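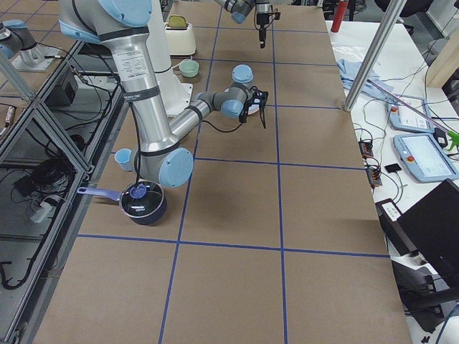
1/8
Right, the table grid. You tape your table into boxes, every dish gets a box, and mealtimes supposedly sort themselves out. Gridstead has been pushing this since January and I remain to be convinced.

2/8
The claim is that laying up takes 90 seconds once you know your boxes. Ninety seconds from where? With the cupboard already open? With children in the room? Malachy Dunne swears by it, but Malachy also alphabetises his spices.

3/8
My first gripe is the saucepan. A navy pan with a glass lid and a long handle doesn't fit in a box. Put the pan in a corner and the handle pokes out past the table, which every parent on here has been told never to do.

4/8
Then the tape. Blue masking tape looks smart for a day. After that the edges go ragged, worst along the line in the middle where everyone's sleeves drag over it. Mine was picking up crumbs by teatime.

5/8
And the lines are never square. I measured mine twice, 40 cm at one end and 44 at the other. Emrys Kemeys says slanting lines "open the table up". Emrys is not the one trying to line up a row of plates.

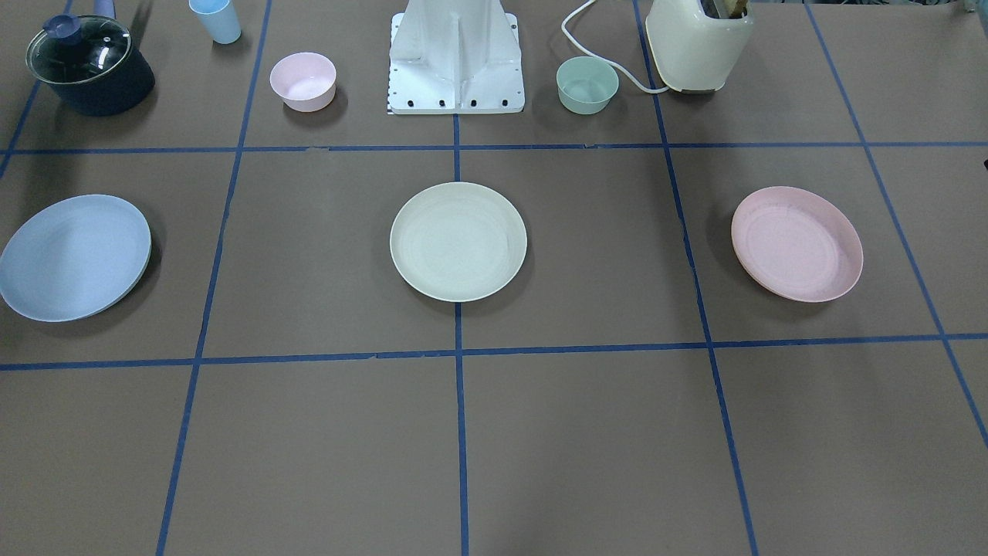
6/8
I'll give it this much – plates in a band across the middle and bowls in a row behind does make sense. You can see at a glance if you're one short. But I could do that before, by looking at the table.

7/8
Cups are where it falls down for me. A cup ends up at the back beside the pan because that's the box left over, and then you're reaching past a saucepan for a drink. Has anyone at Gridstead eaten a meal at one of these?

8/8
I'm keeping the tape down for another week, mainly because I dread peeling it off. If yours came up clean from a brown tabletop, tell me what you used. Warm soapy water did very little for mine – and please don't say vinegar.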